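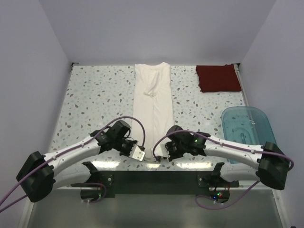 Both arms at the hem of a white garment, folding bench, November.

Stop Grading the Fold

By Ibsa Gashaw

Everybody wants one number. Success rate, over the line or under it, next paper. Wolley reports that way, so does Skino, and so did we until this fall.

Then we ran 213 trials of the two-arm folding policy and I read the logs instead of the table. Of those, 25 ended in what our rubric calls a failure. Fine. But 14 of the 25 were a sleeve sticking out a bit past the edge - a shirt you'd put in a drawer without thinking. Meanwhile passes included runs that regrasped the hem over and over and got lucky.

So which policy is better? The score cant say. It looks at the last second and throws out the rest.

My pitch: publish regrasps. Publish time with cloth held in both grippers. Publish the ugly starts too, the bunched ones, wich is where methods really split. Haddad's group says that's too much bookkeeping. It took us 2 afternoons.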